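Against the Long Afterword

The novel I finished last week, a translated book called Dridwood, runs 1,686 pages in its two-volume edition. I don't mind the length. A family saga that covers four generations and a failed canal has a right to be long. What I mind is the 39 pages at the end in which a scholar tells me what I just read.

I have been keeping an eye on this for a few years. Publishers who bring back forgotten books now seem unable to let one out the door alone. Vulico does it with nearly every title in its classics line. Macedo puts the essay at the front, where it gives away the drowning, the marriage and the second marriage before the first chapter has begun. I now skip anything numbered in Roman numerals and go back to it later, if at all.

The case for these essays is easy to make. A reader in Ohio can't be expected to know the land laws of a province that no longer exists. Some of the jokes in Dridwood depend on a tax on windows. Fine. Put it in a note of two lines and let me get on with it.

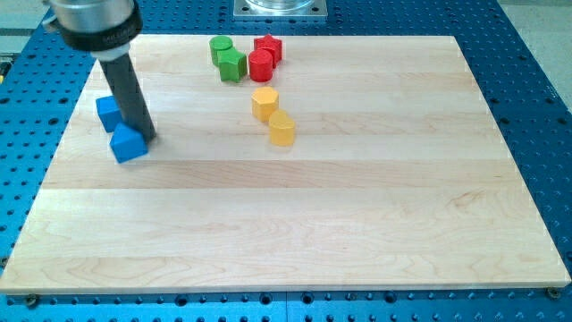
Most of the long essays do very little of that work. They argue that the book matters, and they argue it to someone who has already bought it and read to the end. They list the writers it influenced. They explain that the aunt stands for the old order. I had thought the aunt was an aunt, and a good one, mean about money and kind to dogs, and I liked her less after I was told what she was for.

There is a cost, too. A small press printing 2,000 copies pays for every sheet. Sandeo's paperback of the same author's stories has no afterword, only a page on the translation and a map, and it sells for less. I read it in two evenings in March and have lent it out twice.

I would keep the translator's note in every case. Translators make choices the reader can't see, and they should get the room to say what they were. Give the scholar 100 words on the back cover and print the rest in a journal, where people who want it know how to find it.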